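Search this site Search

Paewai Residence: Water and Shared Rooms FAQ

Is the tap water softened?
Yes. The Zerkham unit in the basement treats all cold lines.
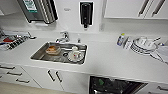 Cartridges are replaced every January or after 2000 gallons.

Can I reserve the Lotus Room?
Yes, for 2 hours per booking. Call extension 3229.

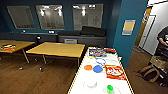
Lids and a snack bag on a white-topped table.

What is the elevator's load limit?
700 pounds.
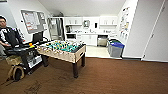

Loads above that limit require the freight elevator.

Related
Hotari laundry cards
Guest parking

Contact | © Paewai Residence | Back to top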